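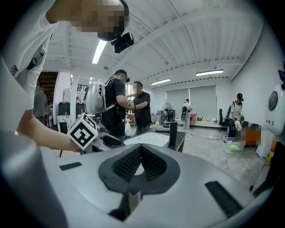

Figure 1. Handling a marked cube.

Drying Shrinkage of Lime Mortar Cubes with Added Brick Dust
Student project report, Bramness

1. Aim
The project compared the drying shrinkage of a plain lime mortar with that of two mortars in which part of the sand was replaced by crushed brick. Old walls in Bramness are often repaired with cement, and cracks are common along the edges of the new joints. A mortar that shrinks less would be of use for this work.

2. Materials
Two limes were bought, sold under the names Ener and Bratu. The sand came from the pit at Tetura and was sieved before use. The brick was crushed by hand and heated to 800 °C to burn off any paint.

3. Method
Each mix was pressed into steel moulds in three layers. The samples were taken out of the moulds after 3 days and kept on open racks for 45 days. Length was measured between two fixed points on one side. Room temperature was logged, but humidity was not controlled.

4. Results
Plain mortar shrank most with both limes. The mix with the larger share of brick dust shrank least, but its surface was weaker and powdered when rubbed. Bratu lime gave less even readings than Ener. Part of this spread may come from the moulds, two of which were slightly out of square.

5. Further work
The tests should be repeated in October, when the air in the workshop is damper. Strength was not measured and needs a separate set of samples.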